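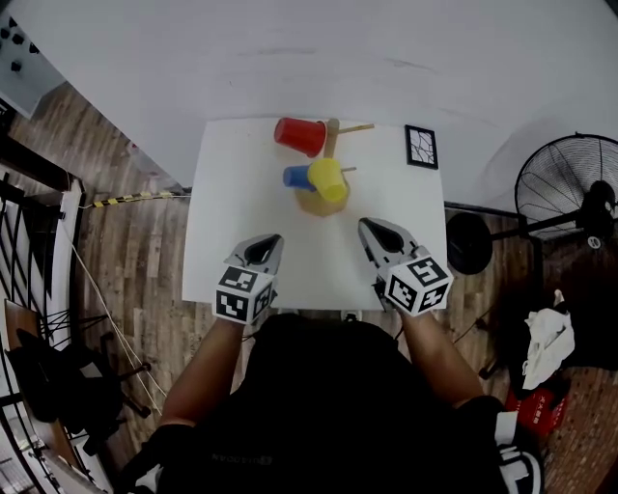
Photo: Osamu Nishimura

Square table, white top: refinish or replace?

etlow_bench
Posted 2023-09-10
Square table, white painted top, bought second-hand in Lestmont in May. The paint has yellowed near one corner and marks easily. I want to recoat it in white without stripping to bare wood. Plan is to scuff with 200 grit, one coat of bonding primer, then waterborne enamel. Any reason that won't hold?

gachanja
Scuff sanding is fine if the old coat is sound. Score a grid with a blade, press tape on, pull it off. If paint comes with it, strip the lot. Also wash with sugar soap before you sand, or you grind the grease in.

jindthorpe205
Disagree on enamel. Waterborne enamel on a work surface stays soft for weeks and things stick to it. Two-pack polyurethane is harder and holds its colour better.

gachanja
Two-pack needs a proper respirator and somewhere to spray. Overkill for one table. Enamel is fine if you leave it alone long enough to cure.

jindthorpe205
"Long enough" is the problem. People put a lamp on it after 2 days and then complain about the ring.

B. Paulík
Yellowing in one corner only could be tannin coming through from the timber. A bonding primer won't stop that. Use a shellac-based one — ordinary acrylic will let the stain back through. Blažena

etlow_bench
Tape test done, three spots, nothing lifted. Going with shellac primer. Still undecided on the topcoat.

jindthorpe205
Do a sample board in each and try your thumbnail on them after a fortnight.

gachanja
No argument there. Roll it with 4 mm foam, not a brush.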